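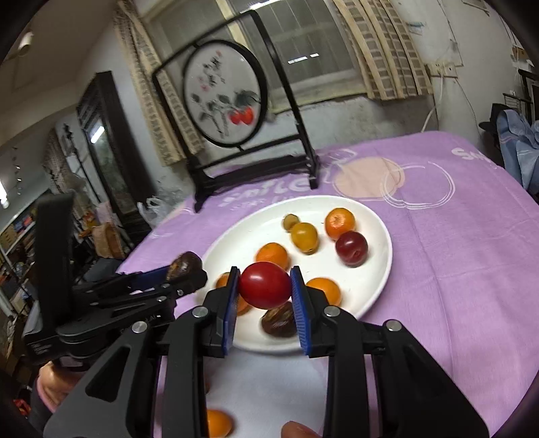 Saving seed from tomatoes

Mundcombe Seed Library: guidance for members

This page explains how to collect, clean, dry and store tomato seed for your own use or for return to the library. The method requires no special equipment and can be carried out in an ordinary kitchen. Members who have borrowed seed this year are asked to read the whole page before picking, as some decisions have to be made while the plants are still in the ground.

Before you start

Check the packet. Seed marked F1 comes from a cross between two parent lines, and plants grown from it will not reliably resemble the plant you picked from. The library does not accept seed saved from F1 varieties. Open-pollinated varieties are suitable. All packets issued by the library are open-pollinated and carry a four-figure stock number, for example 2148, which is our strain of the plum tomato Luden. Please keep this number, as it must be written on any seed you return.

Fruit bought from a shop can be used for practice. The variety is seldom stated, however, and many shop tomatoes are grown from F1 seed, so the results should not be returned to us.

Most modern tomatoes pollinate themselves before the flower has fully opened, and crossing between neighbouring plants is uncommon. Potato-leaved varieties and some currant types are more open to insects. If you are growing one of these beside another variety, place a fine mesh bag over a truss before its flowers open. Shake the truss gently at midday while it is in bloom and remove the bag when the first small fruits have formed. Tie a piece of wool round the stem so that the truss can be found again later.

Choosing plants and fruit

Choose the plant first. It should be healthy, true to the description on the packet and typical of the variety. Do not save seed from a plant showing mosaic patterns on the leaves, stunted growth or wilting. Where possible, take fruit from several plants of the same variety.

Leave the fruit on the plant until it is fully ripe and a little softer than you would like for eating. In most gardens the first suitable trusses are ready from late July under glass and some weeks later outdoors. Colour is a fair guide once you know the variety, but green-ripe types such as Uvier must be judged by touch. If frost or blight threatens, unblemished fruit may be picked early and ripened indoors. Seed from fruit that was hard and green when picked often germinates poorly.

Removing the seed

You will need a sharp knife, a clean glass jar for each variety, a fine sieve and some labels. Label each jar before cutting any fruit. The seeds of different varieties look very much alike, and a mixed batch cannot be sorted afterwards.

1. Wash the fruit and cut it across the middle. A cut from side to side opens all the seed chambers at once.
2. Squeeze or spoon the seeds and jelly into the jar. The remaining flesh can be used in cooking.
3. If there is little juice, add a small amount of cold water, no more than the volume of the pulp.
4. Cover the jar with a piece of cloth or kitchen paper held by a rubber band. Do not use a screw lid.

Very small tomatoes can be crushed whole in a bowl and the skins picked out.

Fermenting

Each tomato seed is surrounded by a layer of jelly which slows germination. A short fermentation breaks this down. Stand the jar out of direct sun at normal room temperature and stir it twice a day. There will be a sour smell, and members may prefer to use a shed or porch if it is warm enough.

Fermentation normally takes two to four days. A pale film may form on the surface. The batch is ready when the seeds slip free of the jelly and most of them have sunk. Do not leave it longer than this, as the seeds may begin to sprout in the jar. Any batch in which small white roots can be seen should be discarded.

Washing

Fill the jar with cold water, stir, and allow it to settle for a minute. Pour off the cloudy water slowly, together with the pulp and any floating seeds. Repeat until the water is clear. Tip the seeds into the sieve, rub them lightly under a running tap and press the underside of the sieve against a dry cloth.

Drying

Spread the seeds in a single layer on a glazed plate or a coffee filter. Kitchen paper is not recommended, as the seeds stick to it firmly. Place the label with the seeds. Keep them in an airy room away from sunshine, and break up any clumps with your fingers each day.

Do not use an oven, microwave or radiator to hasten drying. Seed can be harmed by temperatures above 32°C. In a reasonably dry room it should be ready in one to two weeks. Dry seeds feel slightly furry, separate easily and make a faint rattle when dropped on a plate.

Storing

Put the seeds in a paper envelope and place the envelope in an airtight jar. Write on it the variety, the stock number and the year of harvest. Keep the jar in a cool, dark cupboard. Seed stored in this way usually remains usable for four years or more. Jars kept in a refrigerator should be allowed to reach room temperature before they are opened, so that moisture does not settle on the seed.

Testing germination

Older seed should be tested before it is sown or returned. Place ten seeds on damp kitchen paper, fold it over, seal it in a plastic bag and keep it at 20 to 25°C. Count the sprouted seeds after ten days. If seven or more have sprouted, the batch may be sown at the usual rate. If fewer than five have done so, sow thickly and save fresh seed that season.

Returning seed to the library

We ask for a minimum of 43 seeds of each variety, which allows us to fill two packets and carry out our own test. Seed of Tlapale is particularly welcome at present, as our stock is low. Please include the number of plants from which the seed was taken and a note of any disease seen in the garden.

Envelopes may be handed in at the library desk during opening hours or placed in the returns box. Questions about a particular variety should be addressed to Ibrahim Tijani, Seed Records, quoting the stock number on the packet.

Related guidance: Saving seed from peas and beans. Saving seed from lettuce. How to read a packet label.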